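About Tikard

We started out in Flidville with one folding table and a lot of opinions about how household robots ought to behave around other people's belongings, and we still spend most of our days writing those opinions down as good practice that anyone can follow. Clothes on a bed are our favourite test, colourful and floppy as they are!

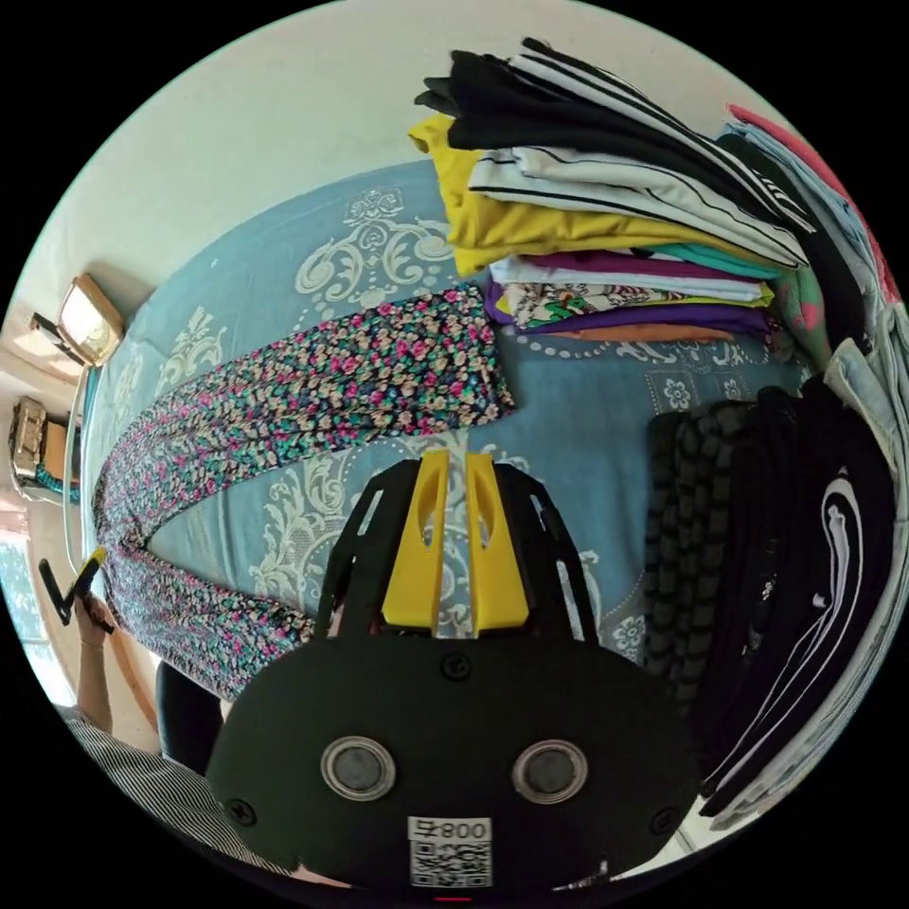

Gwawr Lougher would like every rule to fit on one page, and our handling guide (now in its 11th revision, bless it) very nearly does. Permission first, grip gently, leave the room tidy.

Drop by any Tuesday, the kettle's on.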